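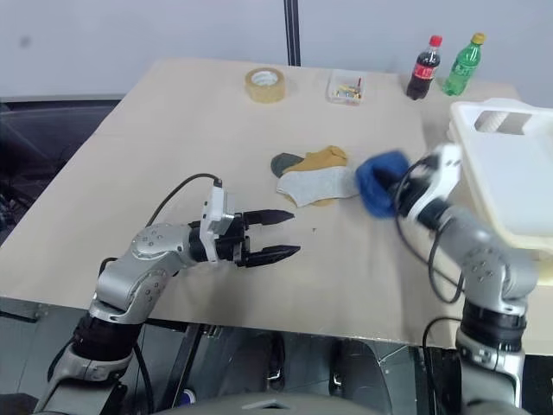 Skultik Kids > Around the House > Clothes > Socks

Why do socks go missing (and how do you pair them up)?

By Ashraful Patwary, 15th April

I have a sock drawer that won't shut. I've had one like it since I was seven, and my mum used to say it looked as if something was trying to climb out of it. So when lots of you wrote in asking about socks, I was very pleased, because I've been thinking about them for years!

Let's start with the big question.

Where do they all go?

Mostly, not very far. A sock is small and bendy, and it goes wherever it's pushed. When clothes spin round in a washing machine, little things get shoved inside bigger things. The best hiding place of all is a duvet cover. The corners are like deep pockets, and a sock can sit in one for weeks. I once found three in the same corner, and one of them was from a pair I'd already given up on and thrown out. I was very cross.

Other good places to look are inside trouser legs, down the back of a radiator, at the bottom of the bed where your feet go (lots of people kick their socks off in their sleep and never know it), and in the rubbery ring round the door of a washing machine. Ask a grown-up to check that last one with you.

Then there's static. When clothes made from certain materials rub against each other in a tumble dryer, tiny electric charges build up on them. You can't see the charges, but they can make a sock cling to the inside of a jumper as if it had been glued there. My friend Rizwan Abeysekara walked all the way round Jirnham market with a grey sock stuck to his back. He only found out when he took his coat off.

How do you sort a big pile?

I tip mine out on a table. A bed will do, but socks sink into the folds of a blanket and dark ones disappear. A plain, pale surface is much better, and if your table is dark or patterned you can spread a big sheet of paper over it first.

Now spread them out. Don't try to find pairs yet! When socks are lying on top of each other you might only see a toe here and a heel there, and a toe on its own doesn't tell you much. Pull them apart, lay each one flat and smooth out the crumples.

Next, do the easy ones. If you've got a mustard-yellow sock, its partner will probably jump out at you straight away. Bright colours and stripes are quick. Leave the tricky ones until the end, when the pile is smaller.

The tricky ones are dark blue, black and dark grey. In a dim room they all look the same, and that's down to your eyes. The parts of your eye that see colour need plenty of light to work well. When it's gloomy, other parts take over, and those are good at telling light from dark but not much use for colour. So carry your dark socks to a window and hold them side by side. You might find that your "black" pair is one black sock and one navy sock, and that you wore them to school like that.

If two socks still look alike, check the length, then feel how thick they are, then look at the heels. An old sock goes thin and a bit shiny there.

Fold or ball?

People get surprisingly fierce about this one. To make a ball, you put the socks together and turn the top of one over both of them. It's fast, and you can throw them at your brother. The trouble is that the top gets stretched each time, and a stretched sock slides down inside your shoe.

To fold, lay one sock on top of the other and fold them in half, or in thirds if they're long. They stay flat and you can stand them up in a row in the drawer. I fold my good ones and ball the rest.

What about the ones left over?

Keep them in a bag for a while, in case their partners turn up. After that, put one over your hand and dust the skirting boards with it, or sew on two buttons and you've got a puppet. Mine is called Joserano and he has very strong opinions about cheese.

A game to try

Mix up all the clean socks in your house and see who can make the most pairs while somebody counts to 60. Any wrong pair goes back in the pile. My record is nine, and I still think one of the ones I lost was a match.

Last updated: April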